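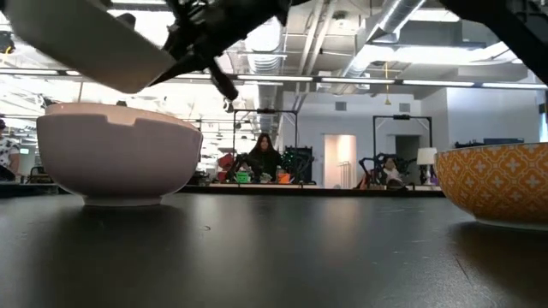
2018-02-21
Skarphéðinn Nørgaard

Minutes of the tableware and bench meeting, Ledham workroom

1. Previous minutes
Accepted with one correction. The storage crates under item 4 belong to the Darkura order and should not have been listed under Laxdal.

2. Bowls
The white bowl with the narrow foot ring was discussed first. It has a small notch or chip on the rim. The meeting did not agree on whether this is damage or a fault from the glazing. The bowl stays in use for bench work but is withdrawn from the set to be photographed for the Risska sheet. A replacement is to be ordered from the same supplier. If the replacement differs in tint, the whole set of white bowls will be ordered again.

The orange-yellow bowl with the white lattice pattern is kept. It was asked whether a plain bowl would be easier to match in future orders. The pattern is still listed by the supplier, minimum order 50 pieces, and no change was made. Patterned and plain bowls are to be shelved separately from now on. Stacking is allowed for the plain bowls only, with a paper sheet between each.

3. Table surfaces
Dust on the dark tabletop was raised again. It shows clearly on the black surface and has to be removed before any bowl is set down. Dry cloths have been leaving lint. Agreed to change to damp microfiber, one pass lengthwise, then a dry pass with a clean cloth. Wiping is to be done at the start of each session and again after lunch. No spray cleaner on this surface until the maker's care sheet has been found - it was last seen in the folder for invoice 1746.

A cover for overnight use was proposed. The price quoted was 900 for a fitted cover. The meeting considered this too high and asked for a quote on plain cotton sheeting, hemmed on all sides.

4. Lighting
The lamp with the white shade is to remain on its stand. A request to move it closer to the front table was declined, as the cord would cross the walkway. An extra outlet will be included in the June electrical work.

5. Shelving
Labels are missing from 2 shelves. Skarphéðinn Nørgaard will print new ones in the larger type. Red items keep their present place on the shelving. Anything without a label at the next check goes to the Laxdal store.

6. Other business
The key to the Laxdal store is to be signed out in the book, including for short visits.

Next meeting to be set when the cover quote has come in.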